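I put off mending things by hand for most of my adult life, on the theory that pants were a consumable. Then the pair I like split at the thigh on Sat 11 September, the replacement turned out to cost more than my first bicycle, and I went looking for a needle.

What follows closes a straight, clean tear in woven fabric. Knits are another matter and will punish you separately.

## What you need

- A needle with an eye you can find without calling a relative
- Thread in the fabric's color, or one shade darker (lighter thread shows, darker thread sulks in the background)
- Small scissors
- An iron
- A lamp, aimed at the work and not at your face

I use Kotis thread, the 179 shade, which the label calls "stone" and which matches everything I own. This says more about my closet than about the thread.

## Ladder stitch, step by step

1. Trim the whiskers along the tear. Leave the fabric alone. If you cut until it looks tidy, you will have a larger tear that looks tidy.

2. Fold both edges under by the width of a grain of rice and press them. Skipping the iron is traditional and always regretted.

3. Cut a piece of thread as long as your forearm. Knot one end and come up from inside the left fold, so the knot hides underneath.

4. Cross straight over to the right fold, slide the needle along inside it for a short stitch, and come out. Cross back and do the same on the left. The crossings are your ladder rungs.
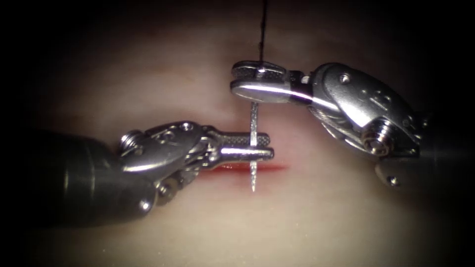 A reader signing as Stustevex wrote in July to say that the rungs should be pulled snug every four or five stitches, because leaving it all to the end snaps the thread. I had been leaving it all to the end. I had also been blaming the thread.

5. Go a little past the end of the tear on both sides. Tears like to continue their work.

6. Pull along the line of the seam, slowly. The folds meet and the rungs vanish. If the cloth puckers, ease it flat with a thumbnail and pretend you meant to stop there anyway.

7. Knot off with two small loops through the same spot, then run the needle back inside the fold before snipping, so the tail stays buried.

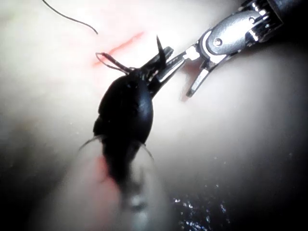
8. Press again, from the wrong side, with a damp cloth in between.

## When it goes badly

**The thread keeps tangling.** It's too long. Everyone cuts it too long, to save threading the needle twice, and then spends the evening on knots.

**The seam gapes when you sit.** Your stitches are too far apart. Unpick and go again with 11 to the inch, if your eyesight and temper allow.

**The fabric frays faster than you sew.** Put a patch behind it. At that point the cloth has resigned, and you are only arranging the paperwork.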